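Ticket 451: Plate handling cell, simulated layout fails the cell rules check
Project: Fusico
Site: Ura
Status: Closed, with one item carried over
Opened: January 7, 2018

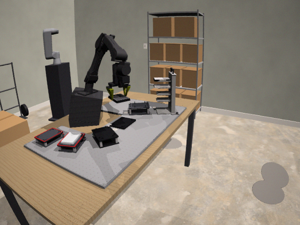
Fusico cell model, arm at the back edge of the board, rack to its right.

Reported problem

The layout check stops the plate transfer job before the arm moves. Message in the log is "pose not traceable to datum," repeated 193 times, which is the checker's way of making sure we noticed. The same job ran to the end in November under the old rule set. The requester would like it to run again and would prefer that the rules go away.

The rules are not going away. They are the Deruno cell rules, we signed up to them, and they apply to a simulated cell exactly as they apply to one that can break your fingers.

Rules that matter for this ticket, in short form:

Every taught pose is given relative to the board, never to the room or the table.
Every fixture has one named origin and one owner in the layout file.
Approach and retreat are straight lines of at least the clearance height unless the fixture sheet says otherwise.
Anything with collision switched off is listed, with a reason. "It kept hitting it" is not a reason.

Entry 1

Opened the layout and read it before running it, a step I recommend to all. The arm's pedestal is placed from the board origin, good. The stands are placed from the board origin, good. The rack with the four trays is placed from the room. So when somebody nudged the table to make space, the board, the arm and the stands went along and the rack stayed where it was, at least as far as the numbers were concerned. It was then dragged back by eye until it looked right.

It does look right. The checker does not care how things look.

Entry 2

Re-parented the rack to the board and typed in the offset from the fixture sheet. Reran the check. The message count went from 193 to 108, so that was a real fault, and also not the only one.

Entry 3

The other 108 all belong to the raised stands. The two with the red-edged tops share an origin name. Both are called stand_a. The checker resolves stand_a to whichever one loads first, and the load order depends on the file sort, and the file sort changed when we moved to the new build. Last November everybody was lucky and wrote it down as "tested."

Renamed them stand_a and stand_b. The black stand at the end of the row was already stand_c, so whoever made it knew the alphabet. It is now used in order.

Check passes with zero messages.

Entry 4

Passing the check is permission to run, so I ran it. At full speed the arm came over the second red-edged stand on its way to the rack and went through the top of the white piece sitting there. No alarm. The collision list was empty, and collision on that piece was off. Somebody had switched it off in the object's own settings, where the list doesn't look.

Switched it back on. The job then stopped with a contact alarm on the same move, as it should have in the first place. The retreat height in the job was 0. The fixture sheet asks for 800 in the layout's own units, and I have asked what those units are. The Bittencourt template says tenths of a millimeter. The job file header says nothing. Used tenths, added it to the header.

Entry 5

Ran again at reduced speed with the new retreat. Clean transfer, no contact. Ran again at full speed, also clean. Reloaded the project from nothing and repeated both, because a cell that only works in the session where you fixed it has not been fixed.

Reply to requester's comment

Comment was: "It's only a simulation, can we waive the collision rule for demos?"

No. The poses get exported. The export has no box for "demo," and the controller at the other end will take a bad retreat height just as calmly as the simulator did. If a demo needs an object the arm can pass through, put it in the list with a reason and a date to remove it. The list has room.

Second comment was: "Does the arm on the column at the back need to be in the check too?"

Yes. It is in the layout, so it needs a named origin and a reach limit even if no job calls it. It had the origin. I added the limit. The cart and the shelving are room items and may stay placed from the room — that is what the room origin is for.

Changes made

Rack placed from board origin, offset per fixture sheet.
Stand origins renamed, one name each.
Collision restored on the white piece.
Retreat height set to 800, units stated in the job header.
Reach limit added for the arm on the column.

Carried over

The checker should read collision settings on the objects as well as in the list. Until it does, open each object by hand before sign-off. It is dull and takes most of a coffee.

Old November result marked "not valid, see 451." Please don't copy jobs from it. If you already have, reopen this ticket and attach the job file, header included.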